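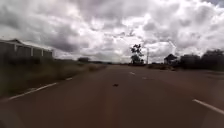

Prornura Tabletop Bow Maker – my review after a whole wreath season

I make a lot of bows. Wreaths mostly, plus gift toppers and the occasional pew bow when a niece or a neighbor gets married, and for years I did every one of them by pinching the loops between my thumb and finger until my hand cramped up. I ordered the Prornura bow maker in September and I'm so glad I did!

What you get is a grooved base, two sets of pegs (short and tall), a little clamp that screws to the edge of your table, and a folded sheet of instructions. The sheet is hard to follow. The drawings for the layered bow are printed so small I needed my reading glasses AND the lamp, and step 4 seems to be missing altogether. Skip it and just play with some cheap ribbon for half an hour. You'll get the idea.

The pegs move along the groove, so you set your loop size once and every loop after that matches. That was the part I never could do by hand. My left side always came out bigger than my right. I made a set of 12 bows for the church hall, all from the same roll of burgundy velvet, and lined them up on the ironing board when I was done, and they looked like they came out of the same box. I may have called my sister about it.

Ribbons I've tried on it so far:

Velvet, 1 1/2" – beautiful. The center groove is deep enough to hold 14 loops before it starts popping up on you.

Satin, 5/8" – good, but slippery. Put a bit of tape on the starting tail.

Burlap, 2 1/2" – it works, though you have to press down hard, and it leaves fuzz in the groove. An old toothbrush gets it out.

Sheer organza – my favorite. I used a roll of Skulthorpe organza in moss green and the loops stood up like petals.

Grosgrain – fine for flat bows. Too stiff for the twisty ones.

I also have the older Bornitz bow maker, the one with the fixed wooden dowels, and I've kept it for tiny bows because the Prornura doesn't go much under 3 inches across. For anything bigger I don't reach for the Bornitz anymore. The Prornura clamp is the difference – you have both hands free for the twist, and the thing doesn't skate across the table when you pull the wire tight.

Now the gripes. The tall pegs wobble a little at their widest setting. One of my short pegs had a rough spot that snagged the satin, and I took care of it with a nail file. The clamp won't open wide enough for my thick farmhouse table, so I work at the sewing desk instead. And it doesn't come with any wire! I use the Rutherford paper-covered kind, which twists tight and doesn't cut into the ribbon.

I've made over 300 bows on it now, and the only wear I can find is on the clamp pad, which has flattened some. I'd buy it again tomorrow, and I'm already eyeing the extra-long base for door swags. If anybody has used that one with wide burlap, leave me a comment, I'd love to know if the middle bows up.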